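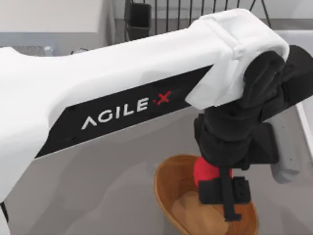 The bus to Trellholm ran once in the morning and once at night, and Dana took the night one. She had a suitcase, a bag of groceries, and the key her aunt's lawyer had mailed her in a padded envelope.

The driver let her off at the Premow gas station. It had closed for the evening, but the sign was lit. She walked up the hill with the suitcase bumping behind her. Snow had been plowed into banks on both sides, and the road between them was bare and gray with salt.

Her aunt Ruth had lived on MacLeish Street for most of her life and had died in the hospital in January, a week after New Year's. She left the house to Dana and the piano to a man called Prendik. The lawyer's letter said Mr. Prendik would come for the piano at his convenience. It did not say who he was.

Dana let herself in and found the light switch. The house was cold. She turned up the thermostat and stood over the floor vent in her coat until she felt air move against her ankles.

The piano was in the front room, an upright with a cloth over the top. On the cloth were a lamp and a stack of mail. She went through the mail standing up. There was a water bill, a seed catalog, and a bank statement showing a balance of 3,281 dollars. There was also a card with no stamp on it, which somebody must have brought by hand. It said, "Ruth, I can wait until spring. P."

She put the card back where it had been.

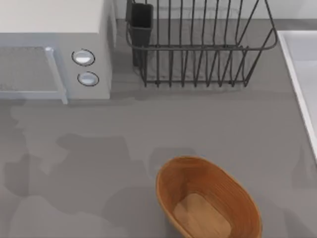

Patricio Lozano
Fiction contributor
1/21/18

70 shares | 2 comments

She heated soup and ate it at the table with her coat on. After that she called her brother.

"Who's Prendik?" she said.

"The piano tuner," Neil said. "Or he was. He'd be old now."

"Why would she leave him the piano?"

"He tuned it every fall. Maybe he liked it."

"She didn't play."

"No," Neil said. "Mom said she never did. It came with the house."

Dana slept in the back bedroom under three blankets. In the morning she called the number the lawyer had given her. A man answered on the second ring, and when she said her name he was quiet long enough that she thought the call had dropped.

"I'll come at ten," he said. "If ten suits you."

He came at ten. He was a tall man in a brown hat with flaps, and he had no truck and no helpers. He had a leather tool case. He wiped his boots on the mat for a long time.

"You're Carol's girl," he said.

"Yes."

"Ruth had your school picture up. The one with the teeth."

He went into the front room as if he had been walking into it for years, which Dana supposed he had. He moved the lamp to the floor, folded the cloth in half and then in half again, and opened the lid. Then he sat down on the bench and started to tune.

Dana had expected to talk about movers. She had called a place that morning and been told it would cost 900 dollars to take an upright across town, more if there were stairs. She had the figure written on the back of an envelope. She stood in the doorway with it for a few minutes, listening to him hit the same note over and over, and then went to make coffee.

It took him an hour and a half. She packed towels and sheets into boxes while he worked. The notes came through the wall in pairs, one a little off and then the two of them closer. When it stopped she brought him a cup.

"It drifts in the winter," he said. "She'd let the house go cold to save on oil. I told her every year."

"Did she ever play it?"

"Not for company."

"But she played it?"

He drank some of the coffee. "She had one song. I taught it to her. It took her a couple of winters to get the left hand."

"What song?"

"It's not a famous one," he said. "My mother used to play it."

Dana showed him the envelope. She said the estate could pay for the move, that she was pretty sure it could, and she would ask the lawyer. He read the number and gave the envelope back.

"I live on the third floor," he said. "The stairs turn twice. I told Ruth that when she wrote the will, and she said I'd think of something."

"Have you?"

"No."

They looked at the piano. A plow went by outside and the window buzzed in its frame.

"I wasn't going to sell until summer," Dana said. She had not known this until she said it. "I could leave the heat on. You could have a key."

He turned his hat over in his hands and looked inside it.

"What would the heat run you?" he said.

"I don't know. I'd have to see."

"I'd pay for the oil."

"We can talk about it."

He nodded and set the cup on the windowsill. Then he moved over on the bench, to the left side, and put his hands on the keys. He left enough room for another person. Dana thought he was waiting for her to sit, and she had taken a step before she saw that he wasn't - he was only sitting where he always sat.

He played the left hand by itself, all the way through. It was slow and there was not much to it. At the end he waited a second or two and played it again.

She went back to the hall and picked up the tape. She did the next box quietly, folding the flaps down by hand.

2 comments

Marguerite: The left hand by itself. I had to go and stand in the yard for a bit after that.

tollgate_ed: Liked this one. My dad's upright is still in a house we don't own anymore. Is there going to be more about Ruth?

2,593 views | Share this story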